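3.2 Packaging returns

Households in the Vevinia district were asked to keep every delivery box they received in February and hand it in at one of five collection points. The final count was 2641 boxes. Each was opened, checked for tape and labels, and weighed. Boxes with food stains were recorded but left out of the fiber tests (Zaki and Meléndez, in press). 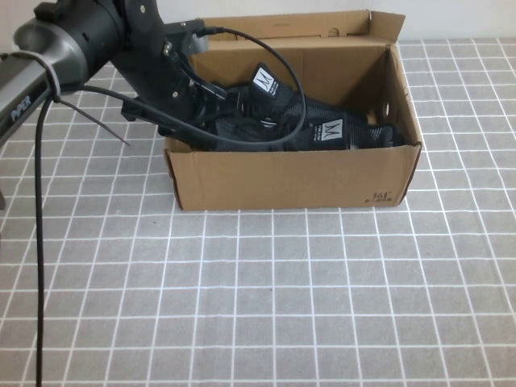

Figure 2. Open brown cardboard box on a gridded tabletop.

Weights were entered by one person and checked by a second. Tape made up a larger share of total weight in small boxes than in large ones, and this held at all five points. The Sirach point took in more reused boxes than the others, many with two or more layers of labels. We treated these as single boxes. Return rates by street are given in the next section, along with the answers to the household survey.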